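What Was Left Out

Gertraud Kuster wrote the death notices for the valley paper for nineteen years, and in August she was asked to write one for Leopold Lehner, whom she had known slightly and disliked.

The request came from his niece, Brigitta Berchtold, who rang at ten to eight in the morning. She had the dates ready. She had the name of his school, his regiment and the firm where he had worked, Nurmi, which made pumps. She wanted it to say that he had died peacefully.

"Did he?" Gertraud asked.

"He was in the garden," Brigitta said. "Andri Thaler found him by the beans. I don't know if it was peaceful."

Gertraud wrote down "at home". She asked about survivors. There was Brigitta, and there was a sister in Naltadow who hadn't spoken to him since their mother's funeral. Brigitta thought the sister should go in all the same. Then she stopped talking, and Gertraud could hear a tap running.

"There's Rosalie as well," Brigitta said. "Rosalie Rüegg. I don't know what you'd call her."

The paper charged by the line. Gertraud told her to think about it and said she would call round with a draft after lunch.

She took the bus up. The Lehner house was the last one before the road turned to gravel, and the front door was propped open with a boot. Brigitta was in the kitchen wrapping plates. She was a tall woman with her uncle's jaw, and she had been up since four. She read the draft standing at the sink.

"It's all true," she said. "It could be anybody."

"Most of them could."

Brigitta put it down on the draining board and said that Rosalie was out at the back if Gertraud wanted to ask her what she was.

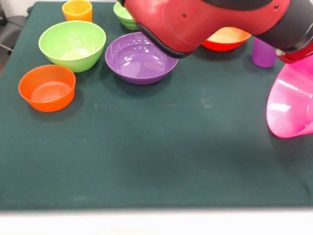 Bowls and cups on a green cloth.

Rosalie Rüegg was sitting on the step with her shoes off. She was eighty or close to it. She had lived two doors down for most of her life, and she told Gertraud that she had eaten supper with Leopold every evening for thirty-one years, at his table in winter and at hers in summer, when his kitchen got too hot. They had never married because he hadn't asked and she hadn't wanted him to. He didn't talk much at meals. When he did, it was about the pumps, or the price of seed.

"He kept a book," she said. "What we ate. You can look at it if you like, it's in the drawer with the string."

Gertraud went in and found it. It was an old Nurmi order book, ruled in blue, and he had numbered the suppers down the margin. The first page she opened had 847 at the top. Potatoes, cheese, R. had a cold. The next line was 848, soup. She turned on a good way and found 1,721, trout from Andri, R. laughed at the radio. After that he had stopped numbering, but he had gone on writing them down.

She read it for longer than she had meant to. Brigitta finished the plates and started on the glasses, and didn't ask what she was doing.

Leopold had once written to the paper to complain that Gertraud had got his brother-in-law's age wrong. The letter ran to two pages and he had been right. She had held it against him ever since. She thought about that, and then she took the draft off the draining board and found a pencil.

She crossed out the regiment, which he had been in for five months. She left the school and the pumps. Under the niece and the sister she wrote, "and Rosalie Rüegg, with whom he had supper."

Brigitta looked over her shoulder.

"Will they print that?"

"I'm the one who sends it in," Gertraud said.

She took it out to the step and read the whole of it aloud, slowly, as Rosalie's hearing was poor on the left. Rosalie listened with her hands in her lap. She asked for the sister's name to be spelt with one t. She had nothing to say about her own line, but she asked to hear it again, and Gertraud read it to her again.

The last bus down was at ten past six. Andri Thaler came through the gate while she was looking for her bag, with a bucket of beans he had picked before they went over, and asked who wanted some. Gertraud took a bagful home and cooked them that night with a bit of bacon.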